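Blog > Out and About > Robots putting pillowcases on (open house at Randham)

Search this blog Type and hit enter

Quick one tonight, I have an early start and my feet hurt. But I said I'd write up the Randham open house before I forget it all, so.

Got there at 2, parked in the wrong lot, walked the long way around past the loading docks. Sign-in sheet, paper badge, bad coffee. Good cookies though. Apinya Srisuk came with me because she runs linens for a hotel and I thought she'd find it funny. She did not find it funny, she took notes the entire time.

First stop was the Brurkholm folks with their pallet wrapping thing. Loud. Fast. We watched for a bit and moved on, I've seen pallets get wrapped. Then a talk upstairs from Yen-ting Huang on why soft stuff is so much harder than boxes. Best part of the day for me. A box is the same box wherever you grab it. Cloth isn't. Pick up a T-shirt twice and you've got two different shapes, and the robot has to figure out where the hem went. He put up one slide with 1,262 on it, which was practice tries on bedding alone, and somebody behind me said "so, one teenager" and got a laugh.

Also learned that two arms need to agree on who's pulling and who's holding, and that getting the opening of a pillowcase to stay open is its own whole project. I have been doing this wrong with my chin for thirty years apparently.

Then downstairs to the bench demos. Small room, 21 of us squeezed in, no chairs. Lavanya Chowdary was running it and took questions while the arms worked, which I don't know how she does. The job was pillow and pillowcase. They'd gone with a kid's one, bright yellow, and I liked that – most places would of picked plain white and then you can't see a thing from the back row.

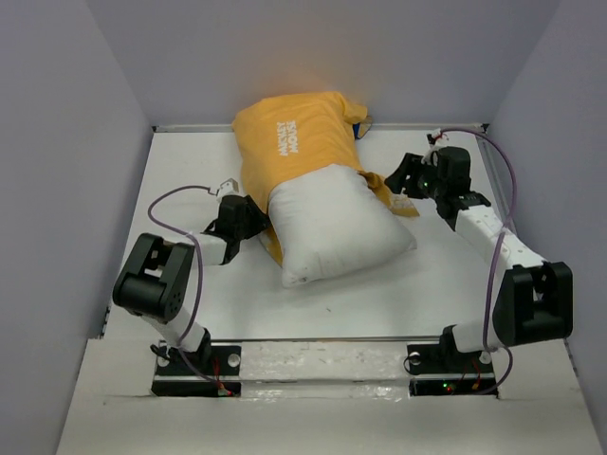
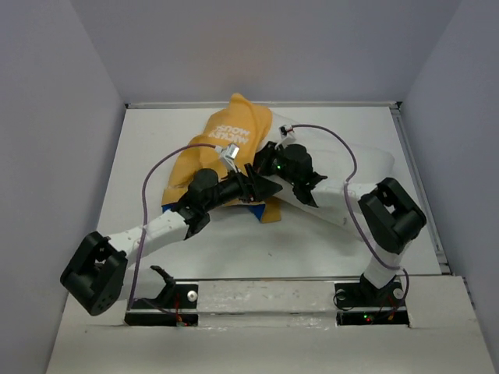 Apinya wanted to know about speed. Of course she did. Her people do a pillow in seconds and they do it while talking about something else. Lavanya was pretty straight with her: not close to that, not the point yet, they want it to work on a pillow it hasn't met before. Then it's worth making fast. Apinya wrote that down too and underlined it.

I asked what happens with a zipper. Long pause. "Please don't bring us one with a zipper." Fair.

A man from Claeys asked about fitted sheets and the whole room groaned. Not this year, she said. Maybe not next year either!

Things I want to look up later:
how the fingers know they've got one layer of fabric and not two
whether anybody does duvet covers (I would pay real money)
that gripper supplier Yen-ting mentioned, Trovodard I think, spelling might be off

We skipped the last talk, Apinya had a shift at 5 and I'd had enough standing. They're doing another one in February with more of the laundry side, folding towels mostly. Free but you have to sign up ahead, and they cap it at 98 people. I'm going. Wear better shoes than I did, and take the second entrance, the first one just loops you back out to teh road.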